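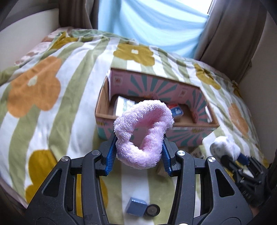
Fluffy headband, two blue finger pads and a cardboard box on the bed. Small stuff, but tidying is mostly small stuff.

I have been going on about household robots to anyone who'll listen since June, and the question I always get back is a fair one: can they do the chores yet? My answer has crept from "no" to "some of them, slowly", and I'm thrilled about it!

What has won me over is how hard the boring jobs are. A mug is easy. It's stiff, it stays the shape you left it. A plush headband squashes the moment you touch it, and then you've got to let go of it over a box without dragging it back out again. Do that on top of a duvet cover, where everything tilts and slides into the creases, and I think it's a far better test than any amount of stacking blocks.

My friend Jhosep Rivadeneyra works on grippers at Drolton and puts up with my questions. He told me their tidying model saw 2193 short recordings of people packing and sorting before it was any use with soft things, and with the first 1000 it mostly pinched thin air. On a good afternoon it now clears a small pile in around 3 minutes. I could do it in twenty seconds (my daughter would say never), but I'd happily let a machine take its time while I'm downstairs with a cup of tea.

Where it still falls down is anything crumpled. A balled-up bit of cloth has no obvious edge, so the fingers have to guess – and two hands working in one small box get in each other's way, as any couple making a bed together will know.

So, chores yet? Putting things in a box, nearly. Folding, sometimes. Changing a duvet cover, not a chance, though I can't manage that one without swearing either. I'm going to pester Jhosep about socks next.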